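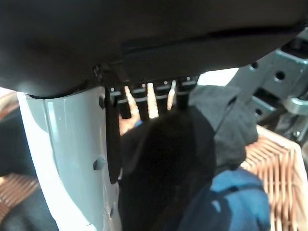

Item 2: gripper at the basket, black, gray and blue pieces.

Calton working group on household machines
Minutes of the January meeting, start 2:15 p.m.
Chair and notes: Kerubo Mosoti

1. The minutes of the last meeting were accepted without change.

2. Laundry. Ondieki reported 292 attempts to take one piece of clothing from a mixed basket, of which 128 were counted as good. The usual fault is two pieces taken together. Dark fabric against a dark finger pad is also difficult to judge from the wrist view. The members discussed whether this is already useful in a home. The opinion of the majority is: not yet for folding, maybe for sorting by color.

3. Shop floor. Cadport asks if the same gripper can fill shelves. It was agreed to wait with the answer until the laundry tests are finished.

4. Costs. The offer from Kikska for new finger pads is 1,958. Approved, one member against.

Actions: Ondieki to repeat the test with light fabrics only. K. Mosoti to write to Cadport.

Closed at 3:40 p.m.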